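Summer Walk-Through Checklist for an Older House, With Our Comments

Updated 2026-07-04

We bought our place in Gristville with a home inspector's report as thick as a phone book, and I confess I read it once, put it in a drawer, and didn't look at it again until the porch step gave way under my foot. So now we do our own walk-through twice a year, in January and again in the summer, and this is the list we carry around on the clipboard. Take whatever is useful to you and cross out the rest!

Outside, walking clockwise from the front door

[ ] Porch steps and handrail. Push on the rail with your whole hip, the way a tired person carrying groceries would. Ours wobbled for years and we'd simply gotten used to it.
Comment: two new lag screws, solid now.

[ ] Gutters and downspouts. Look for staining on the siding behind them. Water should be let out well away from the foundation.
Comment: the downspout by the lilac is still too short. I have the extension, I just haven't put it on.

[ ] Soil against the siding. You want to see 6 inches of bare foundation all the way around.
Comment: the flower bed on the north side creeps up every year (my fault, I love mulch).

[ ] Dryer vent flap. It should open when the dryer runs and close when it stops.
Comment: full of lint again. Cleaned.

Inside, top to bottom

[ ] Smoke alarms. Press every button and read the date on the back while you're up there on the stepladder.
Comment: hallway unit was past its date. Replaced with an Ollico, and the old one went out the same afternoon.

[ ] Carbon monoxide alarm outside the bedrooms. Same routine.
Comment: fine.

[ ] Stair treads, 22 of them in our case, counting the attic flight. Walk up slowly in socks and feel for anything that moves or catches.
Comment: one loose nosing near the top, glued and nailed.

[ ] Outlets near water. Press test, then reset.
Comment: the one beside the bathroom sink wouldn't reset. Taped over it until the electrician can come.

[ ] Windows. Open and close each one, and make sure at least one in every bedroom opens far enough to climb out of. Check the glass for cracks, run a fingernail along the putty if you have the old kind, and look hard at the corners of the wood frame, where rot likes to start. If your paint is old, please have it tested for lead before you scrape or sand anything.
Comment: back bedroom was painted shut. Freed it with a putty knife and a good deal of patience.

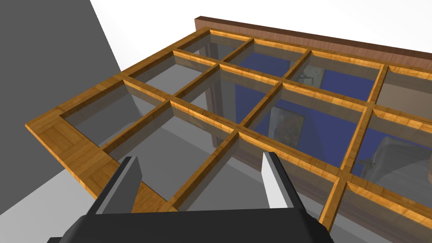 Basement

[ ] Water heater. Look for rust at the base and drips at the relief valve pipe.
Comment: dry. It's 19 years old, bless it, and we are saving up.

[ ] Furnace filter. Write the date on the edge in marker when you change it.
Comment: changed.

[ ] Electrical panel. Nothing stacked in front of it, and every breaker labeled in handwriting someone else can read.
Comment: moved the canning jars. Again.

Reader comments

Mapleside2: Thank you for the socks tip on the stairs. Found a popped nail on my very first try.

oldhouse_gal: Could you say where you got the downspout extension? Ours are an odd size and the hardware store in Beaudoin had nothing.

Porchlight: We do ours in January too, but I'd add checking the attic for daylight around the chimney. Easiest on a sunny day with the lights off.

Related

Clearing Out the Garage Without Losing Your Temper
What We Keep in the Storm Closet
Our Zastadel Wood Stove, Two Winters On
Bleeding Radiators, Slowly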